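Anyone here using the Patden wrist kit? Worth it for desk tasks?

fernbrake_88
Long time reader, first time starting a thread. I've got a small arm pair at home (hobby level, nothing fancy) and I'm tired of teleoperating it for every little thing. My elbows hurt, and my demos look like somebody wearing oven mitts. So I've been looking at kits where you just strap something on and do the task with your own hands. The one I keep coming back to is the Patden two-wrist kit. It's $400 with the trackers, and then you either process the recordings yourself or pay Brastitz to do it.

Has anybody put it through real work? I mostly care about paper and thin stuff. Sorting forms, squaring up a pile, that kind of thing. The sales page is all blocks and cups and I don't trust blocks and cups.

tallow_and_tin
I had it on loan for a while and sent it back. Tracking was good. The straps were not, at least on me. I have skinny wrists and they kept creeping around toward my thumb, and once the plates shift relative to your arm you're calibrating again. Did that enough times that I lost the will to live. If you're built like a normal person you might be fine.

Also, cables. Each tracker has one, and they always want to be exactly where your sleeve is.

mossgate
I own it and I like it! I've been using mine for paper pretty much nonstop, so this thread was made for me. We're trying to get a machine to pick up a thick pile of printed sheets, square it, and set it down without it turning into a fan. Sounds dumb and easy. It is neither of those things.

What sold me is that your hands stay bare. Before this I tried the Lencho gloves, and with gloves on I could not separate two sheets to save my life. You need your actual fingertips for that. With the Patden everything sits back on the wrist, so you handle the pile the way you would on any regular workday. I even leave my ring on. The manual says to take jewelry off and I've never seen a difference, but go ahead and be better than me.

A couple from the paper job:
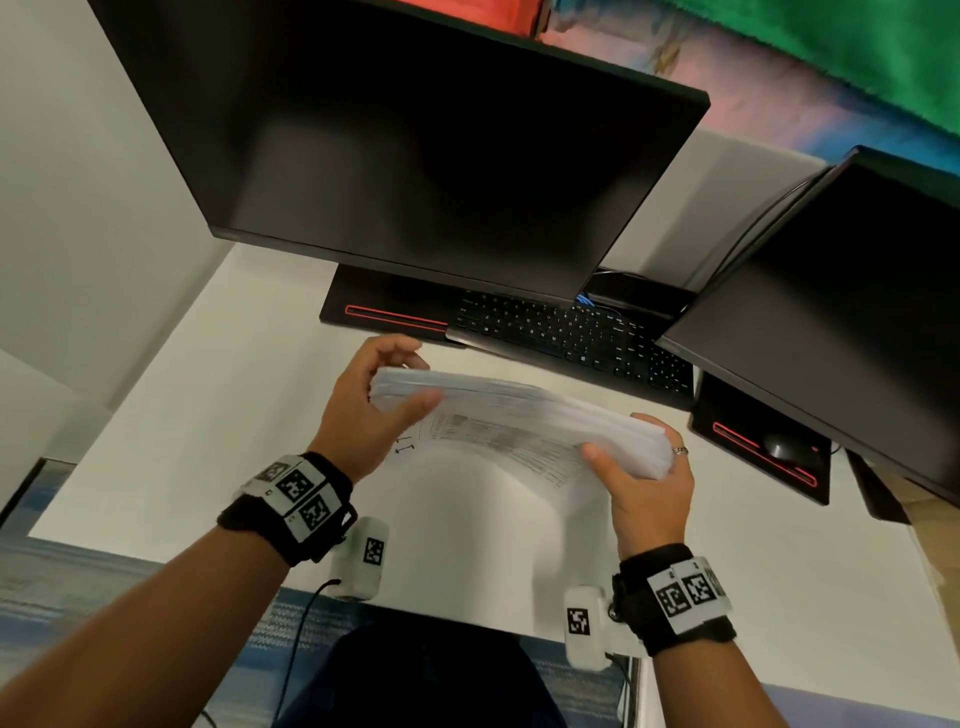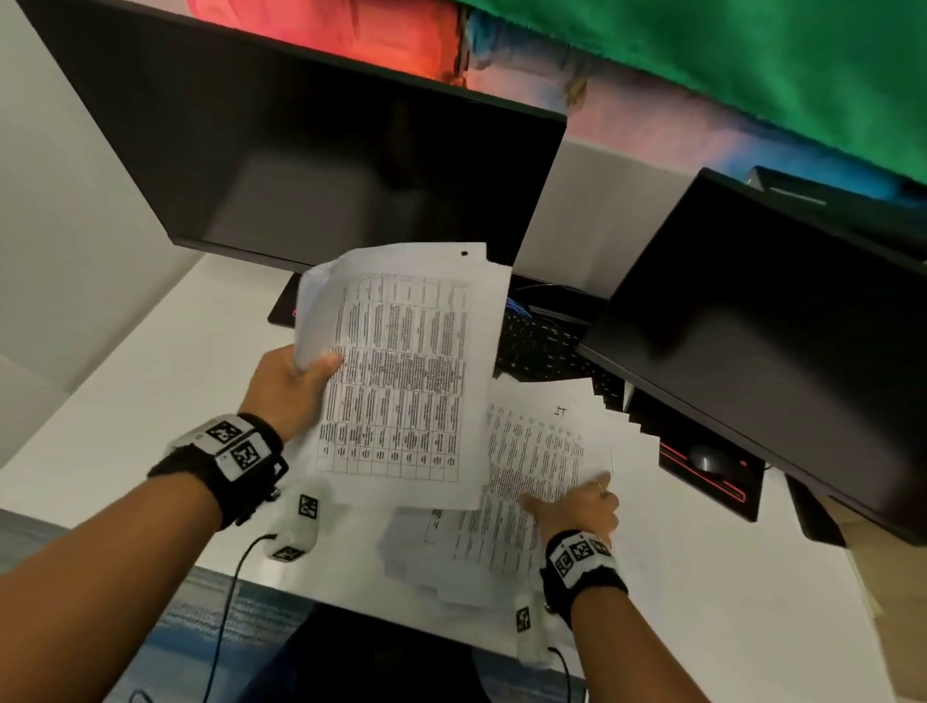

I do 34 takes in a sitting and then I'm done, because by then I get sloppy and start rushing the squaring part. The strap tallow_and_tin is complaining about — I get it, mine slid too at first. I wear it one notch tighter than feels polite and it stays put. Skin gets a little sweaty under there in the summer. Not a dealbreaker for me.

Things I don't love: the calibration app is ugly and it logs you out every Thursday for some reason. And when your hands cross, the markers block each other and you get a hole in the track. Brastitz fills small holes pretty well. Big ones, you just toss the take.

quillback
I'm going to be the grump. $400 for printed squares and two trackers? You can print the squares at home, glue them on some stiff plastic, sew that to a strap, and you're most of the way there for lunch money. I did mine in an evening. The trackers are the only part that costs anything, and you can get those used.

mossgate
@quillback I did the homemade version first! It worked until it didn't. My plates warped, and I lost a whole weekend wondering why my left hand was drifting through the desk. Maybe I'm bad at glue. But I'd pay the money again just to not think about flatness.

quillback
You are bad at glue, no offense. Use something stiffer and check it against a piece of glass.

fernbrake_88
This is super useful, thank you both. @mossgate do your monitors give you trouble? My desk has two big dark screens on it and I was going to clear everything off before recording, but that's such a pain every time.

mossgate
Nope, I leave the monitors and the keyboard right there. I do turn the screens off. I had a bright spreadsheet up once and the exposure kept hunting, and half the markers washed out every time I looked up. Keep your lamp off to the side too, since the plates can glare if you tip your wrist just wrong.

If anything I'd say don't clear the desk. You want it to work on a desk that looks like somebody uses it.

tallow_and_tin
Disagree on that last bit for a beginner. Start with a clean desk, get a policy that does anything at all, then add junk. Otherwise when it fails you have no idea if it's the paper or the clutter.

mossgate
Okay, fair. I started cluttered and it took me forever to figure out what was going wrong, so you may have a point.

pebblecrank
Does the wrist stuff tell you anything about the fingers, though? With a pile of paper the whole trick is what the thumb is doing. A wrist pose gets you the arm and that's it.

mossgate
Right, the kit itself is wrist only. Fingers come from the head camera, and Brastitz runs hand tracking on that as part of the fee. It's decent when the fingers are in view. When they're under a thick stack it's guessing, and you can tell. My best results came from slowing way down whenever my fingers went underneath. Weltness has a version with a second camera pointed up from the table edge, and I'd love to try it, but they want you to sign up for 13 months and I'm not doing that for a hobby budget.

pebblecrank
Thirteen?? Who picks thirteen.

quillback
For what it's worth, I sent homemade-strap recordings to Brastitz and they took them without a fuss. You have to give them your marker sizes, measured properly. So fernbrake, you could try their service first with cheap straps and see if the hand tracking is good enough for paper before you spend the $400.

fernbrake_88
Oh, I like that plan. I've got stiff plastic in the garage and a pile of old tax forms nobody will miss. Going to try it this weekend and I'll post what comes back. If my plates warp I'm ordering the Patden and quillback doesn't get to say anything.

quillback
I'll say plenty. Glass, remember. Check it on glass.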